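폴란스 지역 교통 연계 여행 안내 사업 중간 진행 보고

제출처: 로서 관광교통기금
작성: 오리아나 페레이라
2023년 4월

1. 보고 범위

이번 보고는 지난 보고서 제출 이후의 진행 상황을 다룬다. 사업의 목적은 폴란스에 숙소를 잡은 여행자가 승용차 없이 프로스티아 구시가지까지 오갈 수 있도록 버스, 통근열차, 연락선 정보를 한곳에 모아 제공하는 것이다. 협약서에 적힌 과업은 환승 안내문 정비, 정류장 표지 교체, 통합 승차권 시범 운영, 숙박업소 대상 설명 자료 배포이며, 순서대로 적는다.

2. 환승 안내문

폴란스역에서 프로스티아까지의 통근열차 구간은 안내문 작성을 마쳤다. 역 앞 광장의 버스 승강장이 1월에 북쪽으로 옮겨졌기 때문에 기존 약도는 쓸 수 없게 되었고, 새 약도를 다시 그렸다. 약도에는 승차권 발매기, 화장실, 수하물 보관소, 택시 승차장을 표시하였다. 역 동쪽 출구는 계단만 있으므로 큰 가방이나 유아차가 있는 이용자는 서쪽 출구를 쓰도록 안내 문구를 넣었다.

연락선 구간은 아직 초안 상태이다. 선사에서 여름철 시간표를 확정하지 않아 첫 배와 막배 시각을 비워 두었다. 확정 통보를 받는 대로 채워 넣을 예정이다. 날씨로 결항될 때 이용할 대체 버스편은 요시노리 와다가 운수회사와 협의하고 있다. 회사 측은 대체 운행 자체에는 동의하였으나 연락선 승차권을 버스에서 그대로 인정하는 문제에는 답을 주지 않았다.

번역은 영어와 독일어를 마쳤고 일본어는 미노루 우에다가 교정 중이다. 영어판에서 정류장 이름을 번역할지 현지 표기를 그대로 둘지 의견이 갈렸는데, 운전기사에게 보여 주었을 때 통하는 쪽이 낫다고 보아 현지 표기로 통일하였다. 이미 작성한 페이지도 같은 기준으로 고쳤다.
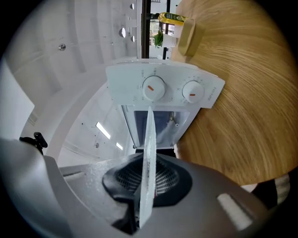
3. 정류장 표지

교체 대상 정류장은 25곳이다. 이 가운데 20곳은 교체를 마쳤고 다섯 곳이 남았다. 남은 정류장은 모두 둑길 구간에 있으며, 도로 관리 기관의 점용 허가가 나와야 기둥을 세울 수 있다. 신청서는 접수되었고 보완 요청이 한 차례 있었다. 요청받은 내용은 기둥 기초의 깊이와 야간 반사재 규격이었고, 제작사에서 받은 도면을 첨부하여 다시 냈다.

새 표지에는 노선 번호, 종점, 프로스티아 방향 여부를 같은 위치에 적었다. 이전 표지는 노선마다 형식이 달라서 반대 방향 버스를 타는 사례가 민원으로 자주 들어왔다. 교체 후 민원이 줄었는지는 아직 자료가 모이지 않아 이번 보고에 싣지 않는다.

로서 광장 정류장은 표지를 세운 뒤 나무 가지에 가려진다는 지적을 받았다. 가지치기를 시에 요청하였고, 처리되지 않으면 기둥을 승강장 앞쪽으로 옮기겠다. 이 비용은 예비비에서 쓴다.

4. 통합 승차권 시범 운영

플렐테오라는 이름으로 통합 승차권을 시범 발매하였다. 한 장으로 통근열차와 시내버스를 하루 동안 탈 수 있다. 발매 수량은 785장이다. 판매 창구는 폴란스역 안내소와 협력 숙박업소였고, 역 안내소의 판매분이 더 많았다.

운영 중 확인된 문제는 두 가지이다. 첫째, 열차 승강장의 검표기가 승차권 뒷면의 부호를 읽지 못하는 경우가 있었다. 인쇄 농도를 올린 새 용지로 바꾸었으며, 남은 옛 용지는 회수하였다. 둘째, 유효 시간이 발매 시점부터인지 첫 개표 시점부터인지 창구마다 설명이 달랐다. 첫 개표 시점부터로 정리하여 모든 창구에 안내문을 보냈고, 승차권 앞면에도 같은 문구를 넣었다.

공항버스를 포함해 달라는 의견이 있었으나 공항 노선은 운임 체계가 달라 이번 시범 기간에는 넣지 않는다. 페렌츠 데아크가 공항 노선 사업자와 한 번 만났고, 사업자는 정산 방식을 서면으로 제안해 달라고 하였다. 제안서는 다음 분기에 보낼 계획이다. 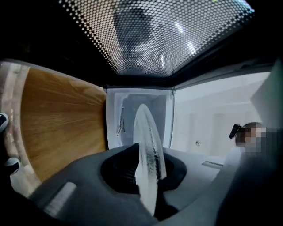

폴란스 여행교통지원센터 환승안내팀

5. 숙박업소 설명 자료

숙박업소용 자료는 접이식 인쇄물과 게시용 한 장짜리로 나누어 만들었다. 게시용에는 가장 가까운 정류장 이름을 업소가 직접 적을 수 있도록 빈칸을 두었다. 역 주변의 업소에는 배포를 마쳤고, 남쪽 주거 지역의 소규모 민박은 연락처가 바뀐 곳이 있어 명단을 다시 확인하고 있다.

업소에서 가장 많이 받은 질문은 주차에 관한 것이었다. 차를 가져온 손님이 숙소에 차를 두고 열차로 이동할 수 있는지, 체크아웃한 뒤에도 그날 저녁까지 주차가 되는지를 묻는 경우가 많았다. 업소마다 규정이 달라 자료에 일괄적으로 적을 수 없으므로, 다음 인쇄분에는 업소가 주차 조건을 적는 칸을 추가한다. 역 환승주차장의 요금과 이용 시간은 뒷면에 따로 실었다.

6. 예산

인쇄비와 표지 제작비는 계획 안에서 집행되었다. 번역비는 연락선 구간이 늦어져 일부가 다음 기간으로 넘어간다. 승차권 용지 교체에 든 비용은 당초 계획에 없던 것으로, 홍보비 항목에서 옮겨 썼다. 항목 간 변경 내역서는 버나뎃 래퍼티가 기금 담당자에게 별도로 제출하였다. 총액 변경은 없다.

7. 다음 기간 계획

연락선 구간 안내문을 완성하고 일본어판을 공개한다. 둑길 구간 정류장은 점용 허가가 나오는 순서대로 설치한다. 통합 승차권은 현재 조건으로 여름 성수기까지 계속 발매하며, 이용자 설문을 역 안내소에서 받는다. 설문 문항 초안은 기금 측 의견을 받은 뒤 확정하고자 하니 검토를 부탁드린다.

허가가 성수기 전에 나오지 않을 경우 둑길 구간에는 임시 표지를 붙인다. 임시 표지는 기존 기둥을 그대로 쓰므로 별도 허가가 필요 없다는 답변을 받았다.

첨부: 정류장별 교체 현황표, 승차권 판매 창구 목록, 항목 간 변경 내역서 사본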